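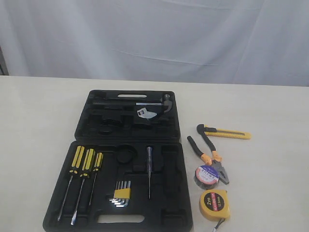

**When does an episode count as a success?** When every tool is in its own recess, the arm is back at rest, and the operator has stopped touching things.

# Clillow packing rules, v10

Maintained by Venla Tuominen. Last argued over 2019-04-01.

The set holds 2612 episodes, of which 2574 passed review. The rest live in `rejected/` – please leave them there, however sorry you feel for them.

## Before recording

- Smooth the cloth if you must. Don't iron it.
- Check that the stop button is within reach of a person, preferably one who is awake.
- Hands stay off the table while the arm has power. Kerttu Nieminen
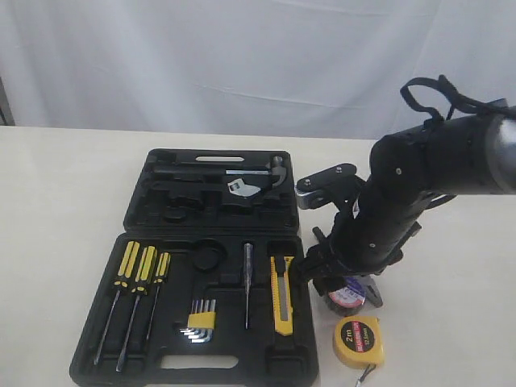
signs off on any exception, and so far she has signed off on none.

## During

- Speed limit is 40 percent. The other 60 is for the brochure.
- A dropped tool stays dropped. Mark it `drop` and carry on.
- Never nudge a tool into place by hand and call it autonomy.

## Labels 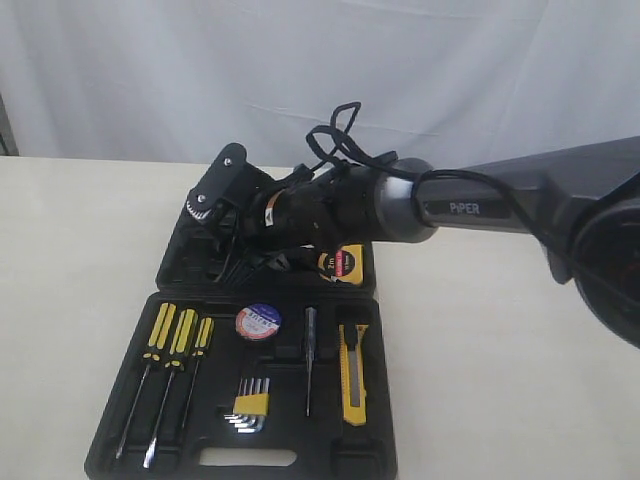
Label the slot, then the tool, and use the names in `slots.yaml` even if you hate them. A tool in the wrong half is `misplaced`, never `almost`. The tape measure gets its own line: when it sits in the lid, as at the right side there, write `lid_right` and skip the adjectives. Disputes go to Hanane Ouazzani, who reads them in September.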